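Burger table, second build

Posted 6 October 2023

I said in April that I would write up the burger table once it stopped changing every week. It still changes, but less, so this is where it stands.

The short version for anyone new: Anika Thibodeaux and I have been teaching a robot arm to put a burger together in the shared workshop at Horemham. Neither of us works in robotics. She does cabinet hardware and I fix commercial dishwashers. We picked burgers because the parts are cheap, they come in awkward shapes, and a bad result is easy to see from across the room.

The first build had everything lying flat. That was a mistake. A slice of tomato lying on a smooth table is very hard to get a finger under, and the gripper only knows how to squeeze from two sides. We spent three evenings trying thinner fingertips before Rafferty Mbeki walked past with his coffee and asked why we didn't stand the food up. So the second build stands the food up.

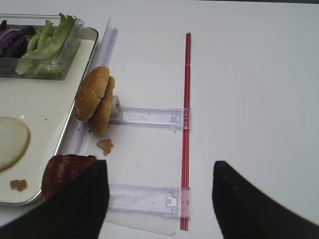
I cut the first set of brackets from a sheet of clear acrylic Rafferty had left over. They came out too tight, and the next set was too loose. The third set is the one we kept. If you try this, peel the film off before you measure anything. I didn't, and it cost me a Saturday of sanding.

The fingers have been through changes too. The ones from the kit were smooth and slid off bread. What's on there now is black with some texture to it, and it holds bread well enough with a light squeeze. Too much squeeze and you get a dent that doesn't come back. We set the limit by trial, starting low and going up until things stopped dropping.

There is a log. Anika keeps it in a spreadsheet and I add to it when she reminds me. We are at 33 full tries on this layout, where a full try means the arm went for every part, whether it got them or not. The goal for the winter is 1000. Paloma Kincaid, who has the bench behind ours, thinks we will run out of patience first. She may be right. We use the same food for a whole evening, and by the end of it the bread is in poor condition.

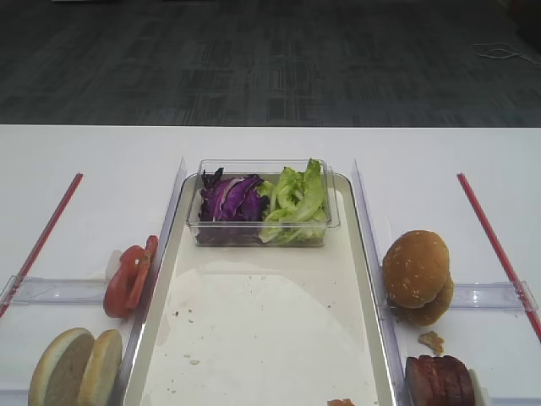 Layout took more thought than I expected. The tray is the work area, so it goes in the middle, and everything the arm has to fetch, apart from the salad box, goes outside it. We tried all the parts on one side first and the arm kept brushing one thing while reaching for the next. Splitting them up fixed most of that. Now the tomato and the cut bun halves are on the left, and the seeded bun and the meat are on the right. The cabbage and lettuce share a clear box at the far end of the tray. The red lines on either side are for us. When somebody bumps the table -- and somebody always bumps the table -- we need a way to tell where the brackets go back.

Lettuce is still the worst of it. The gripper closes on a heap and comes up with one piece, or with far too much. Cabbage is better. It has some stiffness and the pieces separate. I have been thinking about a small rake or comb, but Anika wants to stay with one tool until we have enough tries to compare, and I agree with her on most days.

The other thing that slowed us down was the cable. It used to run straight back from the wrist, and it snagged whenever the arm folded in close to its base. I gave it more slack and let it arch over. It doesn't look tidy but it hasn't snagged on this build.
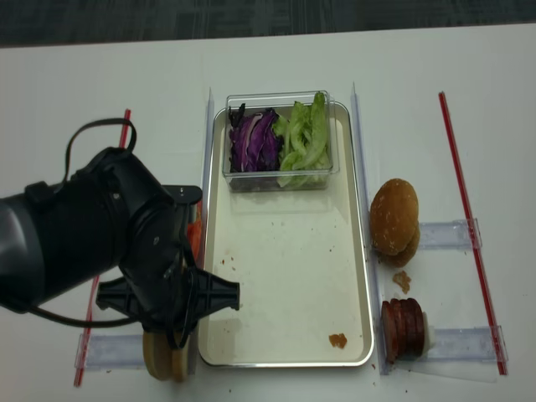 Speed is the next question. We run everything slow, because I would like to keep my dividers in one piece. Acrylic chips at the corners if you knock it, and I have already remade one. Darnell Pettigrew offered to cut a set in something tougher on his machine at work. I'll take him up on it once I'm sure of the spacing, which I'm not yet. The meat wants a narrower slot than the bun does, and right now both use the same bracket.

A few people asked about cost. Leaving out the arm, which we bought used and split between us, the table side of it came to 40 dollars plus groceries. The arm is a longer story and I'll do a separate post on it.

Next session is Tuesday. I need to buy more tomatoes.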